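Lidness Neighbors Help
Home and Laundry > Washing

Cloths smell fine out of the machine, sour the minute they get damp. What am I doing wrong?

Asked by Lizeth Villca
2026-09-04
Viewed 323 times

I have a drawer of kitchen cloths. Nothing special, cotton mostly, a few of the fuzzy synthetic kind that came in a pack and will outlive us all. They go through the wash, they come out, I hold one up to my nose like a sommelier and it smells of laundry. I fold it, I put it in the drawer. Two days later I run it under the tap, wipe the counter, and the whole kitchen smells like a gym bag that has been left in a pond.

Things I have tried so far:

More detergent. Worse, if anything.

A different detergent. I was using Vanerell liquid and I switched to Vanerell powder, which I realize is not the great leap into the unknown it felt like in the store.

Scent beads. Now it smells like a gym bag that has been left in a pond next to a florist.

A cup of vinegar in the rinse, on the advice of my sister. The cloths smelled of vinegar and pond.
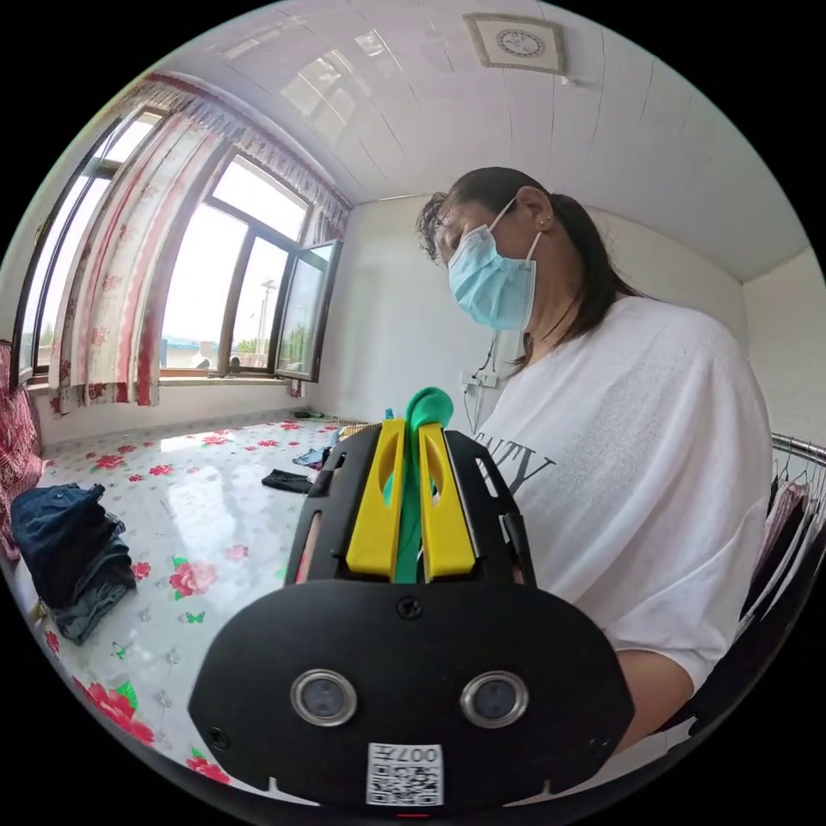 The machine is a Tetora front loader that came with the apartment (third floor of the Delacroix building, for the two or three of you who will want to tell me about the water in there). I run the cloths with everything else on the normal cycle, warm, and hang them on a rack in the bathroom. They take most of a day to dry, more in July, when it was like hanging laundry inside a mouth.

Towels are starting to do it too, though not as badly. Shirts are fine. I would like to fix this without throwing everything out, as I have already thrown everything out once, last year, and here we are.

Is it the cloths, the machine or me?

3 answers

Answer 1
Marked helpful by 94 people

It's all three, but mostly the machine and a little bit you. I say that as someone who lived with the same smell for two years and blamed the dog.

What you're describing is leftover grime. Body oil, cooking grease, old detergent and softener all build up in the fibers, and the bacteria that live on it go quiet when the cloth is dry. Add water and they wake up and get back to work. So a dry cloth passes the sniff test and a wet one fails it. Shirts escape because you don't use them to mop up bacon fat, or if you do that's a separate question.

I'd go at it in this order.

1. Clean the machine first

There is no point in washing a cloth in a dirty washer. Pull back the rubber gasket on the door and look in the fold at the bottom. Have a paper towel ready and don't do it right before lunch. Wipe out whatever is in there. Then take out the detergent drawer, all the way out – on most of them there's a tab you press at the back – and scrub it in the sink with an old toothbrush. Look up into the hole where the drawer was, too. Mine had a ceiling of black fuzz.

Then the drain filter, usually behind a little door at the bottom front. Put a shallow pan under it and some towels around the pan, then some more towels. You'll get water, and it won't smell like roses. I also got a hair clip and a coin from a country I haven't been to.

Finish with an empty run on the hottest cycle it has, with whatever washer cleaner the manual says is okay. Leave the door and the drawer open afterward, from now until you move out.

2. Strip the cloths once

Bathtub or a bucket, the hottest water your tap gives you, a scoop of powdered detergent and a scoop of oxygen bleach. Cotton is happy in this. For the synthetic ones check the tag, some of them don't love real heat. Put everything in, push it under, and walk away for four or five hours, giving it a poke with a spoon when you think of it. The water will go the color of tea and you will feel both disgusted and very pleased with yourself.

Wring them out and run them through the machine on hot with no detergent at all. If you see suds, and you probably will, that's the old stuff coming out. Run it again until you don't.

Please don't use chlorine bleach and vinegar together, or one right after the other. That makes a gas you don't want to meet in a bathroom.
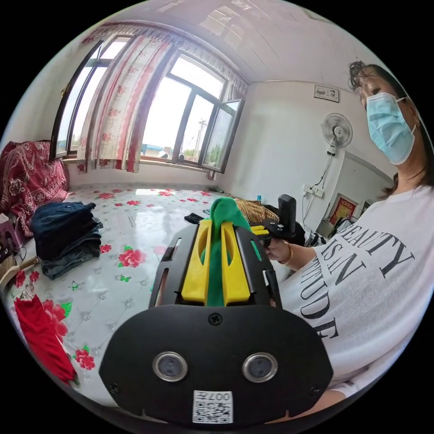
3. Change how you wash them

Kitchen cloths get their own load. Hot, long cycle, powder, extra rinse. Use less detergent than the line on the scoop – the line is drawn by people who sell detergent. No softener and no scent beads, ever. Softener works by leaving a film on the fabric, and a film is exactly what you're trying to get rid of.

Don't stuff the drum. You want to be able to get your hand in on top of the load without forcing it.

4. Dry them faster

A rack in a bathroom is the hard part of your setup. Most of a day is too long. If you can put the rack anywhere with moving air, do that, and if you can't, point a fan at it. A cheap fan did more for me than any of the products I bought. Space the cloths out so they're hanging in one layer, and don't drape a towel over the whole business like you're putting a parrot to bed.

And between washes don't leave the wet one in a ball in the sink. Everybody does this. Hang it over the faucet at least.

Give it three or four washes before you decide whether it worked. If the towels are only a little sour, steps 1 and 3 may be enough for them and you can skip the tub.

Rasha Twal

Comment from Lizeth Villca: I have looked in the gasket. I wish to un-look. There was a sock in there I had already held a small funeral for.

Comment from Rasha Twal: Welcome to the club. Did you do the filter?

Comment from Lizeth Villca: Working up to it. Buying more towels first, so I have something to put under the towels.

Answer 2
Marked helpful by 11 people

Boil them. My grandmother boiled hers in a pot on the stove with soap flakes and they smelled like nothing at all, and nothing is what a cloth should smell like. Ten minutes. Get a pot you don't care about. You can't do it with the fuzzy synthetic ones, they go stiff, but I'd argue those belong in the garage anyway.

A lot of this comes down to what cloth you're using. People buy thick ones because thick looks like good value. Thick takes forever to dry. You want something thin that you can wad up in one hand and that goes flat again when you shake it.
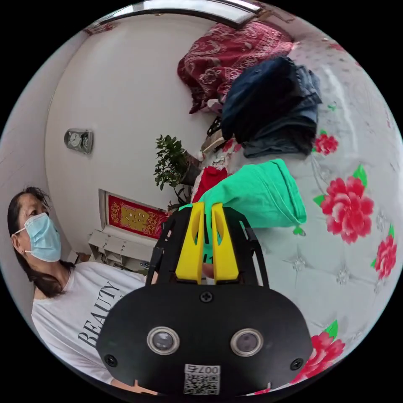

Mint-green cloth, bunched and folded.

Light colors are better too, in my opinion, as you can see when they're dirty. My mother-in-law has dark brown ones and I have my own theories about those. I won't be eating the potato salad.

Also people wash them too seldom. One a day in the kitchen, then in the bin for washing, and let it dry before it goes in the bin. If you use a new one every day and wash once a week you need seven and a couple of spares. I have a few more than that. My husband would tell you it's more than a few.

If your cloths are old enough that you can read a newspaper through them, cut them up for shoe polish and let go.

Comment from Rasha Twal: Boiling does work for plain cotton, I'd just add that some dyes will come out, so don't put the green ones in with the white ones unless you want a drawer of green ones.

Comment from the answerer: That is how I got a drawer of pink ones.
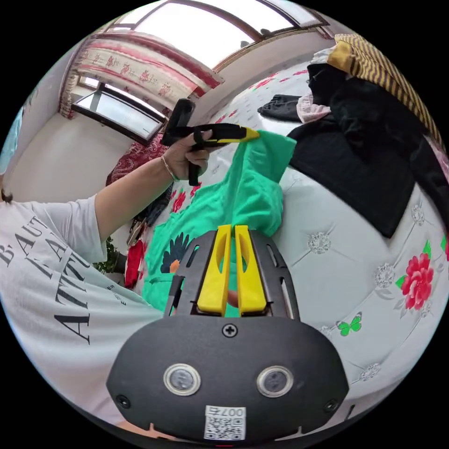

A green T-shirt held up above the bed.

Answer 3
Marked helpful by 2 people

Is your drain hose okay? I had a smell for months and it was the hose. It was shoved too far down the pipe and dirty water was coming back up into the drum. My landlord sent a guy, the guy pulled it out by the length of his hand, problem solved, bill for 670. I could have done it myself in less time than it took to find his number.

I also lived in Delacroix, unit 711, and the water was fine. The elevator was the issue.

Comment from Lizeth Villca: The elevator is still the issue.

Update from Lizeth Villca

Reporting back. I did the gasket, the drawer and the filter (two hair ties, a button, something that may once have been a receipt). I ran the empty hot cycle twice, because after the first one I didn't trust it. The hose looks right to me, but I have never before formed an opinion on a hose.

Then I stripped the cloths in the tub. The water went a color I would call "river, after rain." It took three rinses to stop foaming, which I'm choosing to blame on the scent beads.

So far: the cotton ones are good. I wet one, I wiped the counter, I stood there sniffing it while my dinner went cold. Nothing. Two of the fuzzy ones still have a bit of pond about them, so I'm going to soak those again, and if that fails they're going to live under the sink with the drain cleaner and think about what they've done.

The fan is on the rack now. It sounds like a small plane, but the cloths were dry by dinner.

I've marked Rasha's answer as the one that worked. I did think about the boiling, but the only pot I don't care about has no handle.

Related questions

Can you use oxygen bleach on wool? (someone please answer before I do it)
Washer drawer full of water after every cycle
How do I get candle wax out of a tablecloth that isn't mine
Towels stiff as a board when dried outside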